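The sky is going to take me all summer

19 June 2021

So I did it. I bought the 2000 piece one. I had promised myself I would stick to the 1000s after what happened with the lighthouse (if you were reading back then, you know), but the Gretora harbor puzzle was sitting on the shelf at Satier with a sticker on it and I just folded. It came home with me on the bus, in my lap, like a cake.

The border went together in one evening and I was so smug! I had a podcast on and a bowl of pretzels and by bedtime the whole rectangle was closed up. Then I did the boats, because the boats are the fun part, all those red and yellow hulls and little painted names. The village took longer. There are 136 steps going up the hill to the church, it says so on the side of the box, and they are all the same beige. I had to take a break from the steps and go water things.

Some people sort by shape before they even start. I tried it this time, with muffin tins, and I have mixed feelings. It's great once you're down to the hard bits, but it made the first couple of hours feel like doing my taxes. Next time I'll go back to dumping everything out and grabbing whatever looks interesting. The fit on this one is good, by the way. Snug, with hardly any of those false matches that go in nicely and then ruin your week. The only thing I'd complain about is the dust in the bag, and the poster, which is printed so dark that the whole left side of the harbor is a guess.

Anyway, the boats are done, the church is done, the steps are done except for 2 that I suspect are under the couch. What's left is sky. 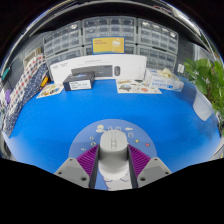

I have 200 pieces of sky still to place and I can tell maybe three kinds of blue apart on a good day. My best trick so far is to put a piece down next to another one and stop looking for a color and look for how dull it is. It's the same as that round blue mat on the blue tabletop: the mat is only a touch lighter, but it's more muted too, and once you see that, you can't miss where one stops and the other begins. I got eleven pieces in that way last night before my eyes quit. Back to it after dinner, and if you have a better system for sky, please, please leave it in the comments.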